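By the time Ezekiel Ridgeway got the last of the boxes up the stairs it was past four in the afternoon, and the December light was already going soft on the kitchen wall. He had driven 37 miles with the radio off, thinking about his sister's place on Esposito Street and how she had never once, in all the years she lived there, had an empty fruit basket. There were pears in it, or tangerines, or those little hard apples she claimed to like, and if you came by and didn't take one she would follow you out to the car and put it in your coat pocket herself.

The basket was his now, the orange one with the braided rim. He had wrapped it in a bath towel for the drive, as though wicker could break, and it was the first thing he unpacked – before the kettle, even, and he was a man who liked his tea. 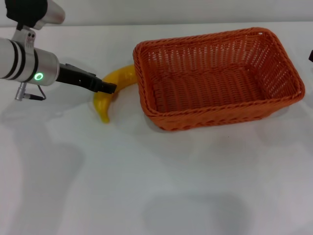

A banana was a poor start, he knew that. She would have laughed at him and gone looking in the cupboards for something better. But the corner store had been nearly out of everything, and the girl at the register had told him to try again in the morning, when the truck came, and he had promised he would (he was surprised how much he meant it).

So he put the kettle on, and found one cup, and sat down at the white table with his coat still on. Something was in the pocket. He reached in and felt around among the receipts and the spare key, and brought out a tangerine, a bit wrinkled, with the leaf still on.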